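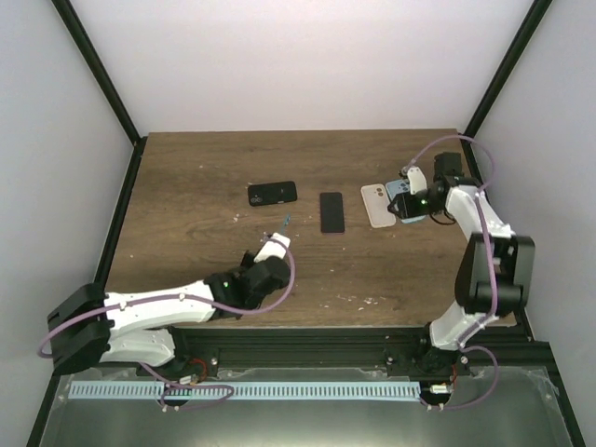
FOR IMMEDIATE RELEASE

Alutton, Oct 29, 2021

Omatance opens phone repair and swap counter in Alutton — old handsets wanted

Omatance, the phone repair and resale shop, opens its second counter this morning inside the Pellari arcade, Alutton. Ground floor, next to the shoe mender. Doors at nine.

The new counter takes in used phones, cases, chargers and cables. Working or not. Cracked screens fine. Swollen batteries are not fine, please ring first and staff will tell you how to bring it in safely.

What's on offer: screen and battery replacement, charging port cleaning, data moved from an old handset to a new one, and a trade-in shelf where customers can swap a case that no longer fits their phone for one that does. Swaps are free. One case in, one case out. Leftover cases go in the 52p bin by the till.

Battery replacements on most common models will be done while you wait. Screens may take longer depending on parts, which have been slow coming through this autumn. Customers will be told the wait before they hand anything over. If the part isn't in stock there is no charge for looking.

"People have drawers full of this stuff," said a spokesperson for Omatance. "A phone from a few years back, nothing much wrong with it, just a tired battery. We'd like to get it going again and have someone use it. Also we are fed up of seeing perfectly good cases in the bin."

The first Omatance shop, on the Alutton ring road, stays open as normal. Repairs already booked there will be finished there — no need to move your booking. Vouchers can be spent at either counter.

Opening offer: £7 off any battery replacement until the end of December. Mention this notice at the till. Not to be used with the student discount, and not on tablets.

Before you bring a phone in:
Back it up if it still switches on
Sign out of your accounts
Take out the SIM and any memory card
Bring the passcode if you want the data moved

Phones past saving are stripped for parts and the rest sent to Þórarinsdóttir, the recycling firm that already collects from the ring road shop. Storage is wiped or destroyed first and customers can ask for a slip to say so. Slips are normally ready with in 2 working days.

Parking: Pellari car park, Level 1, then the lift down. Bus 91 stops outside. Step free from both entrances.

Opening times: nine to half five, closed Sundays. Late opening will be anounced nearer Christmas.

Press enquiries: ask for the press desk at the Omatance counter, Pellari arcade, Alutton. Interviews and a look behind the counter can be arranged, mornings best.

ENDS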